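Skewer Afternoon – Gallery

3 min read

Posted 14 Aug 2018 by Marietjie Visser

Quick one this week, I have to be out the door by four. Threading day at the Lill kitchen table. We've been wanting to put up a page on skewers for ages, mostly becuase of the emails after the January potluck, where half the food ended up on the grass and the other half on Gert's shirt. So. Metal skewers, white tray, plain table. No sauce, no fire, that comes later in the month.

A few notes before the pictures. We use metal for anything heavy. Wood is fine for fruit but it needs soaking and I always forget. Gert Nkuna likes the flat kind, food doesn't spin on them when you turn it over. I like whatever is clean. Tray goes under the work, always, then the crumbs and drips have somewhere to land and you're not chasing them round the table with a rag.

Spacing is the thing people ask about most. Leave a gap between pieces if you want them browned on all sides. Push them together if you want the middles to stay soft. Nomvula Mtshali packs hers tight and they come out great, so don't take my word for it.

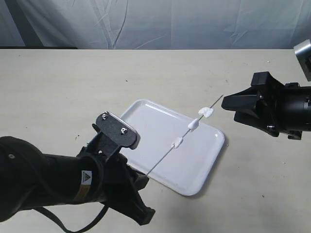
Three white pieces on the metal skewer, gaps between them, tray below.

Biggest piece is up nearest the tip on that one. If you have odd sizes try to match them skewer by skewer – small ones together, big ones together – or you'll get one burnt and one raw and a long talk about whose fault it was. For tofu, press it first. Halloumi you can cut straight from the pack, but go along the grain or it splits. Bread cubes work too, day-old is better, fresh just squashes. Marshmallows I'm leaving to the kids.

Push slow and twist a little as you go. Aim for the middle of the piece. If it cracks, take it off and start on another side, don't keep shoving. Point away from your hand!! Yuzhen Qian had 2 bandages on by the end of the last session and she's the careful one.

Cleaning. Wipe from the blunt end toward the tip, cloth folded over a couple of times, never your bare fingers. Hot water and soap right after eating, before anything dries on. Dry them properly and store them flat, ours live in a long tin on the top shelf, points all the same way. A drawer is ok if you put a cork on each tip. 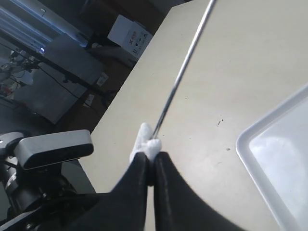
Can I put metal skewers in the dishwasher?
Plain stainless ones are usually fine, laid flat on the top rack so the points don't stick up. Anything with a wooden handle gets washed by hand. Check what the maker says if you still have the packet.

More next time, Khanyisile Mathebula is doing marinades and has promised to write down the amounts for once. Bring your own container if you want to take some home, we ran out of lids. Also whoever has the long tongs pls bring them back, we only have the short pair and they're no good over coals.

Recent galleries
Pickling jars, part 3
Nomvula's flatbread morning
Sorting the spice shelf
Potluck in January: what survived
Knife sharpening with Gert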